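Cister Stream Box: Set-up Guide
Section 4. Activating your data bundle and signing in

Read section 3 first if the box isn't on your home network yet. You need the box plugged in, the remote paired, and the phone whose number is on the Flasby plan. Takes a few minutes. Longer on a Friday night.

Before you start

Have these to hand:
- Phone number on the plan, with the leading zero
- Account email and password
- Activation code (sticker on the inside of the box lid, or in your welcome text)

Note: prepaid and monthly plans use different menus. Prepaid, start at 4.1. Monthly, skip to 4.2.

4.1 Prepaid plans

1. Turn off Wi-Fi on the phone. Activation goes over the mobile network only.
2. Text the word VIEW to 355. Standard text, no charge.
3. Wait for the reply. You should get a six-character code. No reply after ten minutes, send it again, once. Sending it over and over puts you at the back of the queue.
4. On the box, go to Home > Settings > Plan > Add bundle.
5. Type in the code. Capitals don't matter. Zero and the letter O do.
6. Press OK. Screen says "Bundle active" and shows the end date.
7. Turn Wi-Fi back on.

Caution: codes expire at midnight on the day they're sent. An expired code can't be revived, text for a new one.

4.2 Monthly plans

1. Home > Settings > Plan > Link my number.
2. Enter the number. A four-digit PIN comes to the phone.
3. Enter the PIN on the box.
4. Choose who pays for add-ons: "Bill to plan" or "Ask every time". Pick Ask every time if kids use the remote.
5. Save. Box restarts by itself. Leave it alone untill the light goes steady green.

Note: if the number is on a business account, the account holder has to approve the link first. They get an email. Check junk.

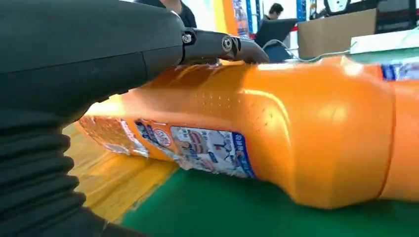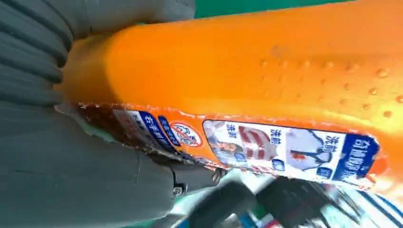 4.3 Signing in to the viewing app

1. Open the app from the top row. Not there? Home > Apps > Update all, then look again.
2. Choose "Sign in with my number". Don't make a new account with your email, the bundle won't attach to it and you'll be asked for a card.
3. Confirm the number shown on screen.
4. Make at least one profile. Up to five per box.
5. Set the parental PIN now if you want one. It's off from the factory.

4.4 Setting picture quality to save data

Only matters if the box runs off a phone hotspot or a mobile router. On fixed home internet leave it on Auto.

1. Home > Settings > Playback > Data use.
2. Pick one:
Low: 600 MB an hour. Fine on a small TV.
Medium: more than twice that. Default on hotspots.
High: fixed internet only, really.
3. Switch on "Warn me". The box puts up a message when 80 percent of the bundle is gone.
4. Back out with the Home key. The Back key doesn't save on software older than 2.1.

Caution: bundle data covers video inside the app. It does not cover trailers on the home screen, software updates, or anything cast from a phone. Those come out of your normal data. To stop trailers playing by themselves: Settings > Home screen > Autoplay > Off.

4.5 If it doesn't work

"Code not recognized"
Check zero and O. Check the code came to the same number you're linking. Then try again.

"Bundle already in use"
Number is linked to another box. Unlink it there first (Settings > Plan > Remove). Sold or lost the old one? Support can do it for you.

Error 1874
Box clock is wrong. Settings > Time > Set automatically, restart, repeat from step 4 of 4.1 or step 1 of 4.2.

App opens, then closes
Hold the Home key down for ten seconds, choose Clear app memory. You'll have to sign in again. Profiles are kept.

Stuck on red light
Unplug at the wall, count to thirty, plug back in. Still red, go to section 9.

4.6 Canceling or changing the bundle

Prepaid: do nothing, it runs out on the end date. Monthly: it renews unless you stop it. Home > Settings > Plan > Renewals > Off, any time up to the day before. You keep the rest of the month either way.

Downloads made on a bundle stop playing when the bundle ends. They stay on the box and take up space, so delete them form the Downloads screen.

Next: section 5, Pairing a Fröhlich soundbar.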